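Tasting panel members wanted, Seltach

Stamutis is looking for 26 people to taste wine blind on Tuesday evenings in May. We make wine from high, stony vineyards above Seltach, and for years we've been told you can taste the stones in it. I have my doubts. So does Darlene Sawatzky, our cellar manager, although she has to sell the stuff.

We'd like to find out whether ordinary drinkers can tell our hillside grapes from the ones grown on the flat at Illetti. Same variety, same yeast, same tanks.

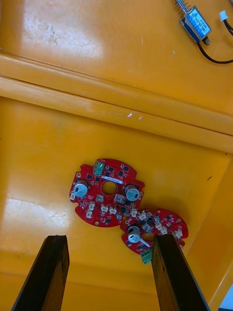 Each session starts at 6 p.m. and lasts 2 hours. You'll get 20 small pours, a spit cup, plain bread and a score sheet. Please use the spit cup.

You don't need wine training. If you have some, fine, but keep it to yourself until the sheets are in – one loud voice saying "flint" and the whole table finds flint. People who work for a winery, ours or anyone else's, can't take part. 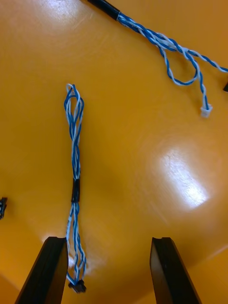
Blue and white twisted wires on an orange tabletop.

You must be of legal drinking age, not pregnant, and free of a cold. Skip the perfume. Pay is a mixed case of last year's Pillay red, handed over after your final session. We can't cover travel.

Results will go up in the tasting room whichever way they fall, even if it means reprinting more than 2,000 back labels.

To apply, leave your name and a phone number at the Stamutis front desk and say which evenings you can make.

Balthasar Ortner, winemaker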